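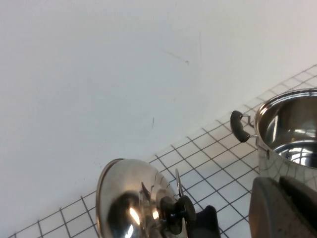 I bought this pot from Wosel in December, after my old enamel one lost a piece of its inside. I cook mostly rice and soup, for 6 people on Fridays, so I wanted steel and I wanted a lid with some height. It cost me 69 dollars with shipping.

First the good side. The polish is very strong, almost like a mirror, and after seven months it still shines if I dry it with a soft cloth. If I leave it to dry alone, it gets spots from our water. The inside is also shiny, and rice that sticks comes off after 20 minutes of soaking.

The side handles are metal wire with a dark gray grip. I like the grip, it is round and thick enough for my hand. On a small gas flame it stays comfortable. On the big burner it becomes too warm, and then I take a towel.

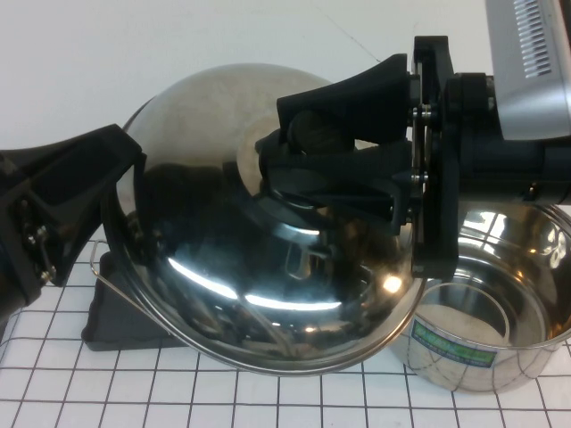

Golnar Rashti
Kitchen reviewer

The lid is a high dome of the same polished steel, with a knob on the top and a thin rolled rim. For Persian rice this shape is useful - I wrap the lid in a cloth and the cloth does not touch the rice. But it is a steel lid, so to check the soup you must lift it, and the steam comes directly to your wrist. My sister Zohreh has a Gemari pot with a glass lid and she prefers hers for this reason.

My one real complaint is the knob. It became loose in the second month. I tightened it and it has been fine until now, but for this price I expected better.

I would buy the pot again, maybe in the smaller size. For people who make soup more than rice, I would look at the Gemari first.

Contact us | Copyright Trorkex Kitchen Pages | Back to top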